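Home Reviews Workshop Garden Kitchen About Contact

Cernitz Bench Grinder Stand: six months of standing near it

I'd been grinding mower blades on an upturned milk crate for longer than I'd like my insurer to know, so when the crate finally split I went looking for a proper pedestal. The Cernitz was $92 at a place out past the tip, flat-packed, in a carton I could lift with one hand and a bit of language.

Assembly took most of an arvo. The instructions are a single sheet of drawings in which every bolt is the same bolt. In the bag they are three different bolts, two of which will go happily into the wrong hole and then refuse to come out again. Si-woo Yeon, my neighbour, wandered over to help and we had the column on upside down within minutes. It looks fine upside down. You only learn otherwise when you get to the tool tray and find it's now a tool slide.

Right way up, it's a decent thing. The base is a three-footed steel casting with holes for bolting to the slab. Bolt it. The sheet says this is optional, and so is wearing shoes. Unbolted, mine walked a good 50 mm across the garage during one chisel, heading for the door.

The top plate is slotted and took my old Vinus eight-inch grinder without any drilling. It would not take Hae-won Hwang's newer one, whose feet are set wider, so measure yours before you hand over the money. Height is fixed. I'm fairly tall and it suits me. Hae-won isn't, and she stands on a pallet offcut and says rude things about Cernitz.

The water pot hangs off the front on a wire bracket and holds enough to cool a chisel, or to fill a boot if you catch it with your hip. I've done both. After a winter the bracket had rust freckles and the pot had a redback in it. I've since swapped it for a jam tin, same capacity, no tenants.

Paint is the other grumble. Cernitz calls it a hammered finish, and mine came off in flakes wherever a spanner had so much as looked at it. I've gone over the column with a rattle can of tractor green and it's now the best-looking thing in the shed, against limited competition.

Is there better? Yes. The Skuston pedestal is heavier, adjusts for height and arrives with the bolts in labelled bags, and they'd like $300 for it. If you sharpen for a living, pay up. If you do the mower in November and the odd plane iron when guilt strikes, the Cernitz will hold your grinder off the floor, which was more than the crate managed by the end.

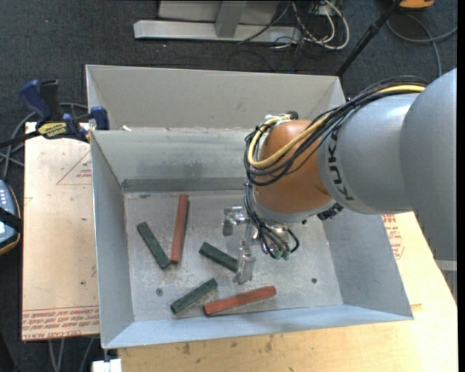
Green and red blocks in a scuffed grey metal bin.

Bought with my own money. Seven out of ten, eight if it comes with a jam tin. The lawn edger review is next, once Si-woo gives it back.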